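Notebook, January, after lunch

OK, so the drawer fault is back. I was ready to close this one out (I'd even started tidying the log!) and then run 2105 went and did it again. The arm reached for the bottom drawer, kept pushing past the point where it should have given up, and the force stop in Multido never fired. I hit the red button myself. No damage that I can find, but I don't love being the force limit.

I went back through the log and the first bad one is 108, so this has been with us way longer than I thought. Same joint both times, same flat line on the wrist force reading right before the push. Flat as in it stopped updating, and the controller happily went on using the last good number.

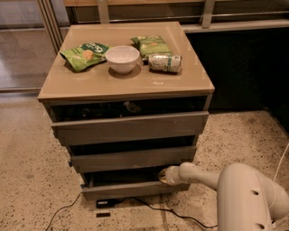 My money is on the force signal dropping out, and I want to chase that before anyone retunes the grip again. Clevero shows the last value with no age on it, so a dead reading looks just like a calm one – that's how we missed it. The bottom drawer is the worst place for it too, with the arm down that low and all three drawers open, so there's plenty of sheet edge and panel to lean on. I also really don't like the black cable on the floor in front of the cabinet, running from the adapter right over to the arm. It goes up on a clip before the next run, whether or not it has anything to do with this.

Tried so far: reseated the wrist connector, swapped in the spare lead from the Caron box, ran 2 slow passes with my hand on the stop. Both fine, which proves nothing!

Next: make a reading that's gone stale count as a stop. Then replay 2559 at half speed and see if it trips. Please leave the arm in slow mode until I've written that up here.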